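4. 手首カメラキットSallanoの評価

4.1 対象と構成

評価対象は、Drerberg社が販売する後付け型手首カメラキットSallanoである。キットはカメラ本体、取付ブラケット、ケーブル保持具、較正用ボード、および記録ソフトウェアからなる。ロボット本体とグリッパは含まれない。カメラ本体とブラケットを合わせた質量は実測で112 gであり、本研究で用いた小型アームの可搬質量に対して無視できる値ではない。このため、以下の全試験に先立ち、制御器側のツール質量と重心位置を再設定した。再設定を省いた予備試験では、低速での位置決め後に姿勢がわずかに沈み、力制御への切替時に接触判定が早まる傾向があった。取扱説明書にはツール質量の入力手順が記載されているものの、重心位置については付録に図面が一枚あるのみで、座標系の原点がフランジ面かブラケット面かが明示されていない。Drerberg社の技術窓口(担当:Heike Nolte氏)に照会し、フランジ面であるとの回答を得た。

取付ブラケットは3種類の角度から選択できる。本研究では、光軸がグリッパの接近方向と平行になる角度を用いた。この配置では対象面に正対した画像が得られる一方、指先は視野に入らない。指先と対象物の相対位置を画像から求める用途には、傾斜角の大きいブラケットが適する。ただし、傾斜配置では対象面までの距離が画像内で一様でなくなるため、次節で扱う近接時の輝度評価には採用しなかった。

4.2 試験条件

試験はHaltarumの実験室で実施した。アームの設置と安全確認をCillian Corriganが、画像の評価をKadri Lūseが担当した。照明には天井灯と拡散板付きの補助灯を併用し、露光時間、ゲイン、ホワイトバランスは全条件で固定した。キットの既定値では三者とも自動調整であるが、自動調整のままでは対象面への接近に伴って画像全体の明るさが補正され、距離による輝度の変化と区別できない。

接近動作は、対象面から離れた待機位置より法線方向に一定速度で行い、目標距離で停止させた。各距離条件につき100回の接近を行い、停止後に1枚ずつ記録した。静止判定には関節速度のしきい値を用い、さらに短い待ち時間を設けた。待ち時間を設けない場合、ケーブルの揺れに由来する振動が少数の画像に残る。キット付属のケーブル保持具は前腕の2箇所で固定する形式であり、手首関節を大きく回すとその間の余長が振れる。保持具を1個追加することで、この振動は目視では判別できない程度になった。

取得した画像は非圧縮で保存し、評価の前処理としてレンズ歪みの補正のみを施した。平滑化や輝度の正規化は行っていない。

4.3 近接時の画像特性

手首カメラを接触直前の位置決めに使う場合、問題となるのは視野内の手掛かりの量である。待機位置では対象物の輪郭や作業台の縁を用いて位置を推定できるが、接近に伴ってそれらは順に視野外へ出る。最終的に画像全体が単一の面で占められると、特徴点に基づく追跡は面の模様や付着物に依存することになる。

図4に、視野全体が灰色の面で占められた画像を示す。面の縁や継ぎ目は含まれず、明暗は縦方向の幅広い帯として緩やかに変化しており、右下が最も暗い。局所的なコントラストをもつ要素は、下半分に散在する小さな白い点に限られる。右側の暗い領域にある点は周囲との差が比較的大きいが、下端付近には周囲とほとんど区別できない点もある。上半分にはこのような点が認められず、特徴点の空間分布は著しく偏る。

図4 視野全体が灰色の面で占められた手首カメラ画像。輝度の緩やかな変化と、下半分に散在する白色の微小な点が見られる。 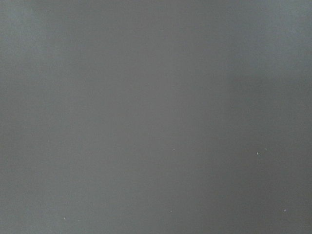
カメラを取り外して再装着した場合、較正を最初からやり直す必要があるか。

再装着後に必要なのは、カメラとフランジの相対位置姿勢を求める外部較正であり、レンズの焦点調整を変えていなければ、焦点距離や歪み係数を求める内部較正の結果は引き続き使用できる。

較正の手順は記録ソフトウェアに組み込まれている。利用者は較正用ボードを作業台に固定し、画面の指示に従ってアームを複数の姿勢に動かす。各姿勢で画像と関節角が対になって保存され、必要数に達すると計算が自動的に始まる。計算結果には再投影誤差の平均値が併記されるが、姿勢ごとの内訳は表示されない。外れ値となる姿勢を除外したい場合には、保存されたファイルを直接読み出して別途計算する必要がある。本研究では後者の方法を採り、誤差の大きい姿勢を除いたうえで再計算した。

4.4 特徴点の乏しい面への対処

特徴点の乏しい面に対し、Sallanoの記録ソフトウェアは二つの動作モードを備える。一つは直前の推定値を保持して関節角のみから位置を更新するモード、もう一つは追跡の喪失を上位制御器に通知して動作を停止させるモードである。既定は前者である。

前者のモードでは、対象面に平行な方向のずれが画像から補正されない。対象面までの距離が50 mmを下回る領域でこのモードを用いる場合、補正の欠落は残りの移動距離に応じた誤差として現れ、アーム自体の繰返し精度が結果を左右する。後者のモードは安全側に働くが、輝度変化の緩やかな面では停止が頻発し、連続作業には適さない。両者の切替条件は検出された特徴点の数のみで定められており、分布の偏りは考慮されない。このため、点の数がしきい値を満たしていても、画像の一部に集中していれば回転方向の推定は不安定になりうる。

本研究では、画像を格子に分割し、特徴点を含む区画の数を判定に加える外部プログラムを作成した。キットの通信仕様は公開されており、この程度の拡張に改造は要しない。Caoimhe McGrathによる実装は画像取得の周期内に処理を終え、追跡への遅延を生じなかった。

なお、面上の付着物を特徴点として用いることには別の問題がある。付着物は面に固定されているとは限らず、接触や気流によって移動する可能性がある。移動した点を静止した点として扱えば、推定値はその移動分だけ誤る。面に印を付けられる作業では、既知の位置に標識を設けるほうが確実である。標識を設けられない作業では、近接領域での位置推定を画像に依存させず、力覚による接触検出に引き継ぐ構成をとった。

4.5 保守と提供形態

連続運転試験は約100時間行った。期間中にブラケットの締結部に緩みは生じなかったが、カメラ側コネクタの保持力が低下し、手首関節の可動端付近で通信が2度途絶した。代替ケーブルはDrerberg社から単体で購入できる。競合品であるHegarty社のキットはケーブルと本体が一体であり、同様の故障では本体の交換が必要となる。

ソフトウェアの更新は保守契約に含まれ、契約を結ばない利用者には初回版のみが提供される。本節の結果は2026年1月28日時点で配布されていた版に基づく。切替条件に分布の指標を加える件は、Herman Siregarを通じて同社に要望として提出しており、次版は6月に予定されているとの回答を受けた。要望が次版に反映されるかどうかは、本稿の執筆時点では確認できていない。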